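I have been fond of machines for most of my life, which is perhaps why I take it to heart when one of them lets a room down. At Gresedgate, the workshop up the road in Clumton where I help out most weeks, the Plokach bench spent the better part of March stacking bowls, and doing it rather well. Then one afternoon a little after three the right arm closed on the rim of a bowl, the program decided it had not closed, and the arm went on squeezing until the bowl cracked and a piece of it skittered off across the floor.

It was a small accident, as accidents go. No one was hurt, the bowl cost next to nothing, and the kettle was on again within minutes. But I have thought about it a good deal, and what bothers me is how long the fault had been telling us about itself. The log for that run was 2,369 lines long. The first complaint from the grip sensor was on line 1,074, and there were 42 more after it, each one politely recorded and each one ignored, by the software and by us. We had grown used to a screen that grumbled.

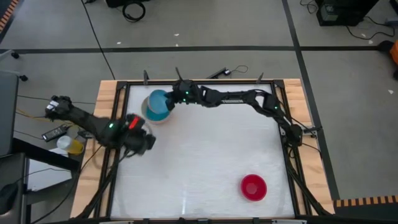 The two-arm bench with the bowls out, right gripper closed on the blue one.

People who worry about robots tend to worry about the grand things, and I don't blame them, but the trouble I have seen has nearly always been of this humbler sort. A connector works itself a little slack. A warning is given the same grey type as the time of day. Somebody (it was me, I'm sorry to say) gets into the way of clearing the messages before reading them, as one does with letters from the bank.

The repair was dull, a new lead and a lower limit on the grip. The Kaplan handbook, which we keep on the shelf above the sink, asks for 100 clean cycles before a bench goes back to normal use, and there was some muttering about that, as it meant a whole afternoon of watching bowls go up and down. I was glad to sit through it. I would go further and have any arm stop dead at the first sensor complaint, and stay stopped until a person has walked over and looked — yes, even if that makes for a slow day and a cross room.

I gather the slack connector is still in a jar by the door. I should like it labelled.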